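代祷名单怎么念，怎么记，怎么放下（讲稿提纲）

八月　Benjamín Alarcón

开场。先别放投影。等人坐定。后排门关一下，外头走廊有人搬椅子。

问候。谢谢 Drulbridge 堂区请我。上回来讲的是读经员的事，这回讲代祷。题目听着小，一张纸，几十个名字，主日念一遍，两分钟。可我收到的抱怨，关于这两分钟的比关于讲道的还多。

举手问一下：谁在家里有自己的代祷本子？谁的本子上有一个名字，已经想不起来是谁了？（等。会有人笑。我自己先举手。）

讲我的本子。棕色封皮，在 Usitz 避静的时候买的，小卖部只剩那一种。记了6年。翻到第一页，有个“玛尔塔，手术”。哪个玛尔塔？什么手术？做完了没有？我完全不记得。我为她念了大概一整个冬天，后来翻页，就没有了。翻页就没有了，这句慢点讲。

今天讲三块：
一，名单从哪来
二，在会众面前怎么念
三，名字什么时候拿下来（这块最难，留时间！上次讲超了，三没讲完）

经文。提摩太前书二章一节，“第一要为万人恳求、祷告、代求、祝谢”。和合本。有弟兄姊妹用思高本的，篇章一样，字句不一样，别在这上面耽误。四个词我不逐个拆，拆过一次，听的人睡了。只讲“万人”。万人里面得有具体的人，一个一个的。保罗自己写信，末尾全是名字，罗马书十六章，一长串，平时我们跳过去的。请大家回家把十六章出声念一遍，念到舌头打结为止。那就是一张名单。

一、名单从哪来

Drulbridge 现在的做法：门口有个本子，谁都可以写，星期几收我忘了问，收完秘书打出来。

好处：谁都能写。
麻烦：谁都能写。

几种情况，都是真有的（人名已隐去）：
——写了邻居的名字，加上病名，邻居不是教友，后来听说了，很生气。有道理的，病名是人家的。
——写“为我儿媳悔改”。儿媳坐在第四排。
——同一个人写了三种名字，小名、洗名、身份证上的名，念的时候成了三个人。
——字看不清。秘书猜了一个。猜错。

我的建议，很土：本子上多画两栏。第一栏，“本人知道吗”。第二栏，“可以当众念吗”。打勾就行。没打勾的，不当众念，交给平日早上来祈祷的那几位，她们在小堂里念，门关着。一样是祷告。有人会觉得没当众念就不算数，这里要停一下，讲马太六章，进内屋，关上门，你父在暗中察看。暗中也算的。

病名不写。写“在病中”三个字够了。天主知道是胆还是肾。

问答如果有人现在插话，让他说，别拦。上次拦了，气氛不好。

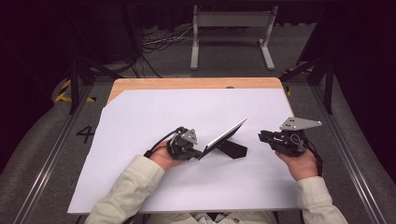
接着讲门口本子的事，还没讲完。笔。请绑一支笔。我去过的堂区一半没有笔，老人家站在那里摸口袋，摸不着，算了，走了。那一个名字就没写上。用绳子绑，短一点，不要绑得太好看。

还有打电话来的。老教友出不了门，电话里说名字，接电话的人记在便条上，便条贴在电话旁边，再后来便条掉了。Kurley 那边的堂区是这么办的：接完电话当场抄进本子，抄完便条撕掉，撕掉才算接完。简单。我抄来了，你们也可以抄。

再讲一类，名单上没人写的人。
坐监的。很少有人写。家里人不好意思。
刚搬来、还没人认得的。
离开教会的，名字提起来大家会看地板的那种。
带名单的同工，每次至少想一想这几类，没有名字就说“我们不知道名字的人”，然后停三秒。停够。三秒站在台上很长，我知道。

（喝水）

二、在会众面前怎么念

我带了一份旧名单，念给大家听，两遍。
第一遍，快，像念超市小票。故意的。
第二遍，每个名字后面一口气。
念完别解释。让他们自己听出来。

快的原因大家都懂，后面有奉献，有报告，停车场的车挡着车。Drulbridge 高峰的时候，主日来300人，名单上17个名字，念快念慢差多少？我拿表掐过，差不到一分钟。报告里那个卖旧书的通知就不止一分钟了。（这句看情况，管旧书的姊妹在不在场。）

具体几条：

提前看。圣堂里第一次看到一个外国姓，一定卡住。我姓 Alarcón，被念成过各种东西，有一回成了“阿拉空”，全场应“求主俯听我们”，应得很响亮。我没意见。可是人在病床上，家里人坐在下面，等的就是那两三个音，念错了心里会缩一下。不会念就打电话问。问名字怎么念，没有人会嫌烦。

不加评语。“为我们亲爱的、忠心的某某”，下一个就只有光秃秃一个名字。下一个的家人也在听。要么都加，要么都不加。请都不加。

不讲道。代祷的时候顺便教训人，这毛病牧者也有，我也有。“求主使我们中间那些迟到的人……”停。这个是对迟到的人讲的，没有对天主讲。要讲迟到，散会以后讲，当面讲。

声音。不用颤。平常说话的声音，稍微低一点点，对着最后一排。话筒别碰，碰了会叫。

眼睛看纸。有些培训教人抬头看会众，读经可以，代祷我主张看纸，这会儿大家都朝一个方向，领祷的人没有必要跟谁对视。有人不同意，可以讨论。

应答词统一。一半人应“求主俯听我们”，一半人应“主啊，求你垂怜”，乱。开头先说一遍应什么。来访的人也跟得上。

手抖的怎么办？第一次上去都抖。纸夹在硬一点的夹子里，抖也听不见响。就这个办法，别的我不会。

讲 Taras Karpenko 的事。（讲之前跟他确认过，他说可以讲，名字也可以讲。）
Taras 刚到的时候，中文只会几句，堂区请他领一次代祷。他把名单拿回家，一个字一个字标音，练了一个礼拜，坐公车也练。上去以后念得非常慢，慢到我坐在下面替他着急。念完，有位老太太过来，拉着他不放，说那天是她头一回听清楚自己丈夫的名字，以前每次都是混过去的。
他后来中文好了，还是那样慢慢念。
这里停。不加话。
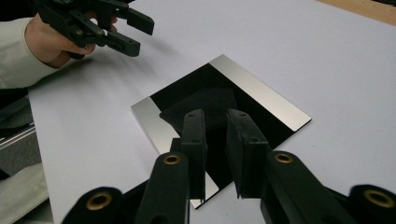

黑色方盘斜放在大张浅色纸上。

三、名字什么时候拿下来

好。最难的。看一下表，这里应该还剩一半时间，没有一半就把上面“应答词”那段当没讲过。

名单只加不减。第一年十几个，后来四五十，再后来我见过一个堂区，超过100个名字，念到后面会众开始翻歌本。最上面那个名字是谁，没人知道，连打字的人也不知道，不敢删。为什么不敢？怕一删，人就出事。大家嘴上不承认，心里有这个。我也有。得说破。

天主不靠我们的纸记人。以赛亚四十九章，“我将你铭刻在我掌上”。名单是给我们用的，我们才是会忘的那一方。所以纸可以换，可以清，可以重抄，换纸的时候人没有掉出去。

怎么清：

先问。打个电话给写名字的人，“还要继续念吗？”这个电话本身比念名字还要紧一点。很多时候对面静一会儿，然后说，人上个月走了，没告诉教会。或者说，早就好了，忘了讲。两种都该知道。好了的，要谢恩！我们求的时候很大声，谢的时候没有栏目。建议名单下面留三行，专门写谢恩。没有人写就空着，空着也印出来，空几个礼拜大家自己会想起来的。

走了的，从病人那边移到亡者那边，再念一段日子。不要悄悄一下没了。家里人会发现的，他们每个主日都在等那个名字，我母亲的名字停的那天我坐在下面，没有人跟我说，我以为漏了，散会去问，说是满期了。满期。那位弟兄没有恶意，规定上是这么写的。
（这段讲得下去就讲，讲不下去跳到下一条）

长年的病。三年五年的，最麻烦。一直念，大家麻木；不念，家里人伤心。做法：每季一次，单独念长年病的和照顾他们的人。照顾的人要念出来。照顾的人从来不在名单上，累得不成样子，也没有谁写他。

吵架分手、离了教会、搬走不联系的。拿下来之前，领祷的人自己在家为他祷告一次，出声念名字，再拿。算告别。这条是 Usitz 避静时一位老修女教我的，她说得比我好，我当时没记，只记得她一边讲一边剥橘子。

定期。一季清一次，不要一年一次，一年一次谁都下不了手。

工具问题，肯定有人问。有堂区用手机里的表格，有用 Mondal 的，在手机上可以几个人一起改。我用过一阵子 Mondal，没什么不好，只是我祷告的时候拿着手机，看见消息就点进去了，祷告到一半在回别人的信息。所以我回到本子。年轻人定力好的可以用。涉及病情的东西不要放在谁都能打开的群里，这个请务必。截图一传，收不回来。

给在家里用本子的人，补几句：

不用多。一天三五个名字，轮着来。我以前一口气念一长串，念完像交了作业，一个脸也没想起来。现在念一个，想一下脸，想不起脸就想他坐哪一排。
写日期。就写月份也行。玛尔塔那个教训。
隔一阵翻回去看。有的求了，成了，我们没注意。有的没成。没成的那些不要撕掉。我本子里有一页全是没成的，我留着，有时候打开就放在那里，不说话。诗篇八十八篇也是那样结尾的，最后一句是黑暗，没有转折，它照样在圣经里头。
讨厌的人也写一个。一个就够。

练习（如果时间够，十分钟）：
每人发一张小纸，写一个名字，折起来，和旁边的人换。不打开看。带回家，为那张纸上的人祷告一个礼拜，一直不打开也可以。
提醒：不愿意写的不勉强，空白纸也可以换。
纸不够就撕周报的背面。

收尾。不要总结三点，他们有讲义。
念罗马书十六章的一小段，从非比开始，到哪算哪。名字念错就念错，再念一遍。
然后安静。安静够了自己坐下，主持人会接。

备忘：
讲义放门口，别放座位上，上次全拿来扇风了
问秘书那支笔绑了没有
下午还有一场给领祷的同工，同样内容，二那块讲细一点，三缩短
谢 Taras，他从 Kurley 开车过来的

——

读者留言

小麦子：那天在场。换纸条那个，我到现在没打开。每天晚上拿出来念“这位弟兄或姊妹”，有点奇怪，又不舍得打开。

Drulbridge老教友：笔绑上了。绳子太短，左撇子够不着。请转告。

静芳：关于“满期”那段，我父亲也是这样。想请问，亡者的名字一般念多久比较合适？我们堂区没有规定，每次都是看谁在打字。

Benjamín Alarcón 回复静芳：我自己的意见，没有统一的数。先问家里人，一年当中他的生日和去世那个月各念一次，比连着念几个礼拜再断掉要好受。问你们神父也可以，他可能有别的安排。

约翰的爸爸：不太同意看纸那条。领祷抬头，大家才知道念完了可以应。我们这里都是抬头的，十几年了，没问题。

路过：诗篇八十八那句谢谢。正好需要。

管旧书的：我在场。通知下回会短一点。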